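What the Lines on a Country Road Are For

If you ride in the back seat on a long trip, you spend a lot of time looking at the road. Most people stop noticing the paint on it after a while. Road paint is a kind of writing, though, and drivers have to be able to read it. Once you know what the marks mean, you can read it too.

Start with the road itself. The gray stuff is asphalt. It is made of small stones and sand mixed with a sticky black material called bitumen. The mix is heated until it is soft, spread out over a base of packed stone, and pressed flat with heavy rollers. When it cools, it is hard enough for trucks to drive on.

New asphalt is very dark, almost black. Over the years, sun and tires wear away some of the bitumen on top and more of the stone shows through. That is why old roads look gray and new patches look black.

A road out in the country often has two lanes, one going each way. It has no wall or fence down the middle. The paint is what keeps the two directions apart.

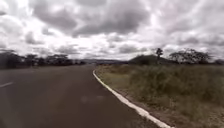 A two-lane road with a white line along its right edge.

The long line at the side of a road is called the edge line. It tells drivers where the lane ends. In daylight you can usually see that for yourself, but at night or in fog the edge of the pavement is hard to find. Then the line is a big help. A driver can follow it around a curve even when the rest of the road is dark.

The marks between the lanes are different. When they are broken into short pieces with gaps, they are called dashes. Dashes between two lanes mean that a driver may cross over to pass a slower car, as long as the way is clear. A solid line there means stay on your own side. You will see solid lines near hills and sharp bends, where a driver can't see what is coming.

The color can change from country to country. In the United States, the line between cars going in opposite directions is yellow. In many other countries it is white. If you look at pictures of roads from different places, this is one of the first things to check.

Why the dashes look so short

Try guessing how long one dash is. Most children say two feet, and most grown-ups do too. In the United States, a dash on a highway is usually ten feet long, and the gap after it is thirty feet. Ten feet is longer than most beds. Dashes look short because you are seeing them from far away and from low down, and because the car goes past them so fast.

Something similar happens with the road. The two sides of a straight road stay the same distance apart the whole way, but far off they seem to come together at a point. Artists call this the vanishing point. If you draw a road, make it wide at the bottom of your paper and narrow toward the top, and it will look as if it goes back into the distance.

What is in the paint

House paint would not last long on a road. Road paint is thicker, and many crews use a plastic that is melted and laid down hot. Tiny glass beads are dropped on top before it sets. Each bead is about as small as a grain of sand. At night the beads catch the light from the headlights and send it back toward the car, and the line seems to glow.

Kanyarat Chantharasri drives a striping truck for Drellance, a company that paints the roads between Tatus and Condby. Her crew starts work in March, when the pavement is warm enough for paint to stick. On a good day they can finish 44 miles of edge line. The truck moves slowly, with a second truck behind it to warn other drivers to keep off the wet paint.

Lines wear out. Tires rub them, snowplows scrape them, and dirt covers them up. Small chips often come off along the sides first.

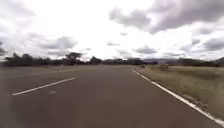
The ground next to the pavement has a job as well. The strip right beside the road is the shoulder. It can be paved, or it can be gravel or dirt. It helps hold up the edge of the asphalt, which could crack and crumble if there were nothing firm beside it. On many roads, a driver with a flat tire can pull over there.

Past the shoulder there may be a wide strip of grass. Some people call this the verge. Crews mow it so that drivers can see around bends and spot deer before they step out. Rain runs off the road into the grass and soaks into the soil. Roads are built a little higher in the middle to make the water run that way. The slope is so gentle that you can't feel it when you ride in a car.

Words to know

Asphalt: stones and sand held together with bitumen, used to make roads.
Edge line: the painted line that shows where the lane ends.
Shoulder: the strip of ground right beside the road.
Verge: the grassy land next to a road.
Vanishing point: the place where lines going into the distance seem to meet.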